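Gristier Desk Shelf, light brown

Sold by the Petersen shop, Trumau
Item 653
Page updated 2018-05-20

Hi, Alcides here! I look after the desk stuff in our little shop, and this is the one I get the most mail about, so I'm going to go on a bit. The Gristier is a flat board shelf that sits at the back of your desk and gives you a second level. You put things on top, you push the messy things up against it or behind it, and you get your elbow room back. I've had one at home since April and I still like it, even with the scratch I put in it the first evening (my fault, I was using it as a cutting board for tape).

It comes in the light brown only. People ask for white and I keep passing that along to Grorkska, who make them for us, and they keep saying maybe. On a warm brown desk I think the lighter board looks great anyway. It doesn't match exactly and I like that better than a near miss.

What people use it for

Mostly cables, if I'm being fair. You buy it thinking of plants and a nice lamp and then the first thing you do is sort out where the power strip goes. I keep mine down on the desk right beside the board, so I can reach the switches without crawling around, and I let the black cables run loose across the wood while I'm working out what I want plugged in. Tidy them later! If you pin everything down on day one you'll be undoing it all by the weekend. A thin white cable will follow the edge of the board pretty nicely if you give it a bend at the corner.

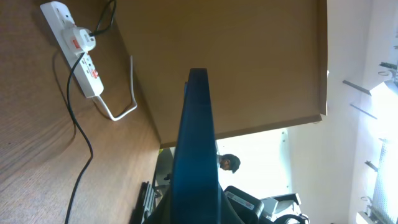

Size and fitting

The top board is 109 cm long and 23 cm deep. Please measure your desk before you order, and measure it at the back, where the window frame or the radiator pipe sticks out. I've had two returns this spring from people who measured the front edge.

There are 2 side supports in the carton and a bag of screws, and you'll need your own screwdriver. No drilling into the desk. My colleague Žydrūnas Lukoševičius put the shop one together in almost no time while talking on the phone, but he does this all day, so give yourself an unhurried evening with some music on. Leave the screws a bit slack until both supports are in, then go back and tighten. The board has a good side and a less good side and they look very similar under a lamp, so check it in daylight first.

You can let the board hang over the supports a little at one end if your corner is awkward. I do. Just don't stack the heavy things out there.

What goes on top

Small boxes are where this thing wins for me. I'm a box keeper, I admit it. Phone boxes especially, because the spare cable and the little pin and the warranty leaflet can all live in there and you know which is which from the lid. A Samsung Galaxy S box with that big blue S on the front is easy to spot in a pile, and when you sell the phone on, it's nice to have the box to hand over with it.

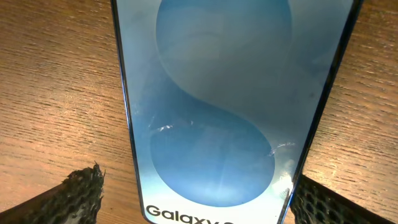
Lay them flat if you stack them, biggest at the bottom, and keep the lids facing up so you can read them without pulling the whole pile apart. I tried standing mine on end like books and they slid over every time I shut the door.

Cleaning

Damp cloth, then a dry one. Skip the spray polish, it leaves streaks on the light board that show up when the sun comes in from the side. Coffee rings come off if you catch them the same day.

Delivery

We send it flat in one carton. If you live near Trumau you can pick it up from the shop and save the postage, just write first so I can bring one up from the basement. Replacement supports and screw bags can be ordered separately, quote the item number and tell me left or right.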